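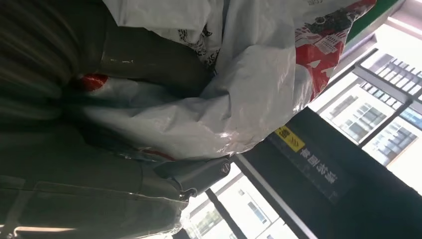

Las bolsas de plástico finas tienen un problema conocido cuando viajan dentro o al lado de una mochila: ocupan un volumen que no corresponde a lo que pesan. Llevo desde diciembre anotando cómo reparto la carga en el trayecto a Dimivcombe y la bolsa sigue siendo el elemento peor resuelto. La blanca, con el estampado rojo de edificios dibujados en línea, se arruga en cuanto queda junto a la tela acolchada verde oliva, y el borde inferior se comba hacia abajo. El brillo del plástico engaña un poco, porque a contraluz cada pliegue parece más profundo.

El reparto que uso ahora es el siguiente. Lo denso va pegado a la espalda: el portátil, el cargador y la botella. La ropa, en el centro, enrollada. La bolsa de plástico queda para lo que puede aplastarse sin consecuencias (pan de molde no, ya lo probé). Si pesa más de 2 kg la cargo en la mano contraria a la del billete y cambio de lado en cada transbordo, que en mi caso son tres.

Mehwish Usmani me escribió el mes pasado para recomendarme doblarla en triángulo cuando va vacía. Funciona con las de asa corta. Con las anchas el aire se queda atrapado en el fondo y hay que repetir el doblado desde la base, presionando con el antebrazo. Vacía y doblada cabe en el bolsillo del cinturón lumbar.

Sobre los cierres: en las correas de ajuste dejo unos 7 cm de cinta libre. Con menos no puedo tensar con guantes; con más, la punta acaba enganchada en cualquier sitio. La hebilla de plástico conviene cerrarla aunque no se use el cinturón, y pasar la cinta sobrante por debajo de la propia correa.

Queda pendiente comparar con el saco de tela de Pestard, que pesa 400 gramos vacío y me parece demasiado para lo que ofrece. Lo probaré el lunes en el tren de las siete y añadiré las medidas a esta misma entrada.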